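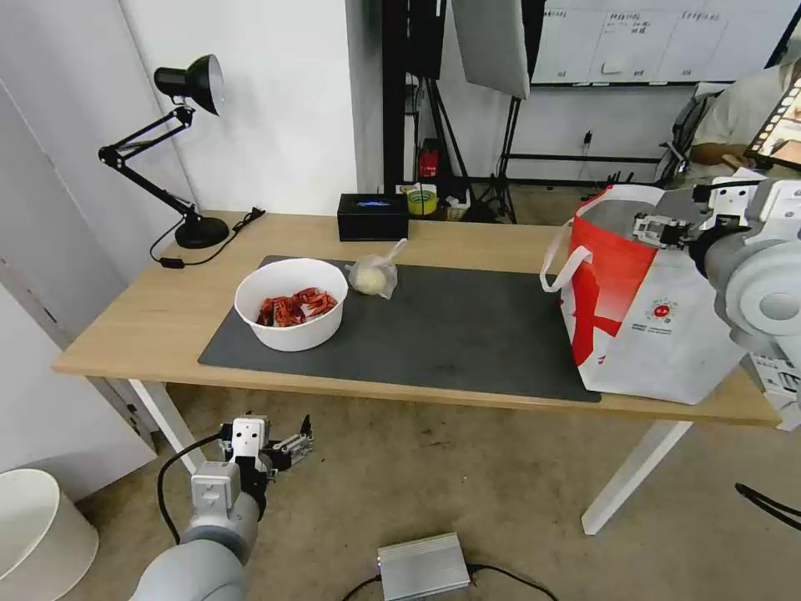 4.2 Things that stay and things that go

Clearing a shared desk begins with an argument about what counts as part of it. In the Ondik survey we asked for a list of everything on the top, and of the 217 lists returned, hardly any mentioned the lamp. People had plainly looked straight past it. Snacks and wrappers, by contrast, were itemised with some tenderness. The desk in Figure 2 shows the difficulty well enough: a white bowl heaped with small red items and, next to it, something round and cream-coloured in a tied plastic bag, all of it sharing a dark mat with nothing that looks like work. Behind the bowl is a box of tissues, a class of object which our coders placed under "fixture" and "consumable" in equal measure and with equal confidence.

We therefore sorted items by how they leave. A thing is a resident if it is still on the desk after the evening clear, a guest if it goes the same day, and a lodger if it was meant to go and has since acquired rights. The carrier bag is the awkward case. It arrives as the means of clearing up, is put down at the end of the desk for a moment, and starts filling from the top. Stiff, flat things are the worst guests, as in the second view of Figure 2, where a grey panel stands up out of the mouth of the red and white bag. A bag packed like that can no longer be folded over, and our respondents were slow to carry one anywhere – 20 of them said they would "do it in the morning".

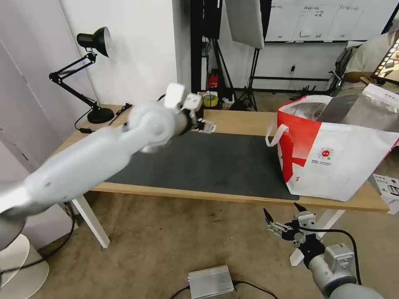
Imke Haberkorn, commenting on a draft of this section, objected that a bag left standing overnight has become furniture, and that we ought to have the courage to code it so. She would also give the lodgers a category of their own in the main table. We have done the second. On the first we remain divided, and the bags in our sample are reported under both headings in Appendix B.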